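Questions about the Ullow Prize for Literary Biography

Last updated 05/11/2022

What is the prize for?

It is given to a life of a writer, published for the first time in English. The subject can be a novelist, poet, playwright, critic, diarist or translator, living or dead. Books about painters, composers and politicians are not accepted unless the person also had a serious body of published writing.

Does an autobiography count?

No. Memoirs and autobiographies were allowed in the first two years and then dropped. Edited collections of letters are allowed if the editor has written a substantial introduction and linking passages. If you are unsure whether your book has enough of these, send us the contents page and we will tell you.

Who can enter?

Publishers enter books on behalf of their authors. An author who has published their own book may enter it directly, on the same form. There is no rule about where the author lives or was born.

Is there an entry fee?

Yes, £45 per title. Publishers with fewer than 7 books in print pay nothing. Tick the small press box on the form and leave the payment page blank.

What about group biographies?

A book covering a circle, a family or a literary magazine can be entered. The judges look at whether the people come across as people, and a directory with short notices of each member will not get very far. The longest shortlist discussion we have had was over a group life of the Costton poets, which ran to 154 short chapters and was put through in the end.

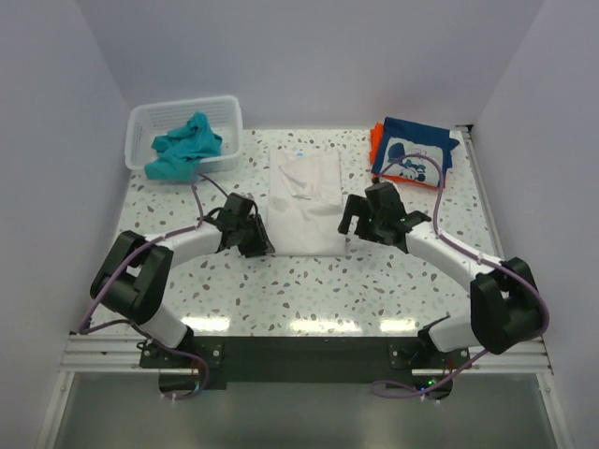 Can a translated biography be entered?

Yes, provided the English edition is new. The prize money is then split equally between author and translator. Eugénie Joly's life of the playwright Lemaire was the first translated book to win, and the split was brought in that year at her own request.

How many copies do you need?

Two printed copies and one PDF. Bound proofs are fine if the finished book is not ready. Please do not send press cuttings, bookmarks or letters of recommendation, as these are not passed to the judges. Books are not returned.

When is the deadline?

Entries close at the end of January. Books must have been published in the previous calendar year, going by the date on the copyright page. A paperback of a hardback that came out earlier does not count as a new book, even with a new preface.

Who are the judges?

There are three, and they change every year. The chair for the coming prize is Tomás Mac Carthaigh, who has written on Irish short fiction and edited the Bimau series of brief lives. The other two names go up on this site once entries have closed. Judges may not consider a book by a relative, a current colleague or anyone they share an agent with.

What do the judges look for?

They are not given a marking scheme. Past reports mention the use of letters and archives, fairness to the people around the subject, and prose that can be read with pleasure by someone who has not read the subject's work. Sources need to be given. Footnotes, endnotes or a chapter-by-chapter essay on sources are all accepted — a bare list of books at the back usually is not.

My book has gaps where records were lost. Is that a problem?

No. Many good entries deal with writers whose papers were burned, confiscated or simply thrown out. Say plainly what is missing and what you have inferred. Invented dialogue is a different matter, and books that rely on it are treated as fiction and returned to the publisher's list as ineligible.
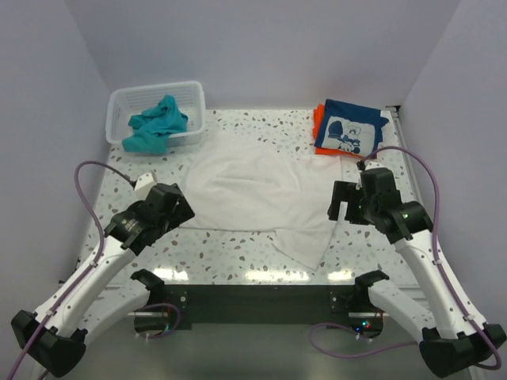 Does the subject's estate have to approve the book?

No. Authorised and unauthorised lives are treated the same. The publisher must confirm on the form that permission has been cleared for any quoted material still in copyright.

Can the same author win twice?

Yes, but not in consecutive years.

Will I get feedback?

Shortlisted authors receive a paragraph from the judges' report. We cannot comment on books that were not shortlisted, and the judges should not be contacted directly.

Where can I read the winning books?

The reading room at Ullow keeps a copy of every winner and most of the shortlisted titles. They can be read there but not borrowed. The older ones, several of which are out of print, are kept in the back store, so give us a day's notice if you want one brought up.

How do I get the form?

Write to the prize secretary at the Ullow address and ask for either the paper or the electronic version. Please put the title of the book and the name of its subject in your message.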